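Search this site
Enter keywords Go

Does the office paper archive really need a new home?

The plan going round this month says we should move all the stored paper files out of Loncombe and into rented storage run by a firm called Ovon. The notice calls it a simple tidy-up that will pay for itself. I have read it twice and I still can't find the part where it pays for itself.

Start with the numbers, such as they are. There are 3963 boxes on the list. The notice gives a price for collecting them and a monthly price for keeping them. It gives no price for getting one back. Anyone who has used outside storage knows that getting one back is where the money goes, and the billing desk alone asks for old files most mornings in January.

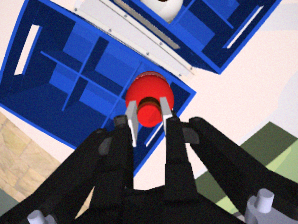
Ashley Blackburn wrote in to say this is unfair, that the shelves at Loncombe are full, that she has tripped over the overflow in the corridor more than once, and that any plan at all is better than waiting for the next leak. Fair enough on the leak. I would only ask why a leaking roof gets answered with a storage contract, when a roofer would be the usual person to call.

Then there is the question of what is in the boxes. The list was drawn up from the labels, and the labels were written by people who have mostly left. I pulled a box marked "Nyamweya contracts" and found parking permits and half a phone directory. The one next to it was marked "misc 2" and did hold contracts. If we ship the lot on the strength of that list, we will be paying every month to keep parking permits safe and dry.

Sandrine Gautier's suggestion last year was to sort first and decide afterward. It was dropped as too slow. Her guess was that roughly 3000 of the boxes were past their keeping date and could be shredded, and I have not seen anyone show she was wrong. The new notice doesn't mention her figure, either to use it or to knock it down.
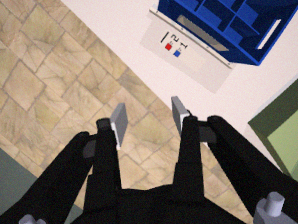
What it does mention, at some length, is the index. Every box will get a barcode and a line in a search tool named Drundik, and we are told we'll be able to find any file in seconds. Find the box, maybe. A barcode stuck on the wrong label is still the wrong label. I asked Killian Mallet whether anyone would open the boxes before the codes went on, and the reply was that this is "being looked at."

The contract runs for 10 years. I would like to know what happens in year two if the price goes up, what it costs to leave early, and who signs for a box that can't be found. None of that is in the notice, and comments are due before the questions have been answered, which seems the wrong way round.

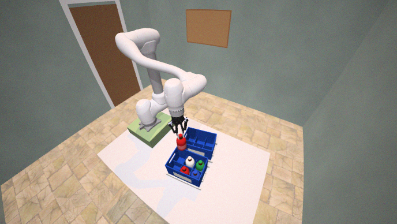
Records and Mailroom Team

Replies to the notice should go to Yeison Pacheco by 4 p.m. on the closing date shown on the form. Please put the name of your section at the top. If you have files at Loncombe that you still use, list them separately and say how often you ask for them. Bastien Bailly has the full box list and will send a copy to anyone who wants to check their own labels, and I'd suggest doing that before you agree to anything.

Recent items
New cutoff for outgoing mail
Which forms still need a signature in ink?
Shredding bins: where they are and what goes in them
The second-floor copier, again
Old letterhead: use it up or throw it out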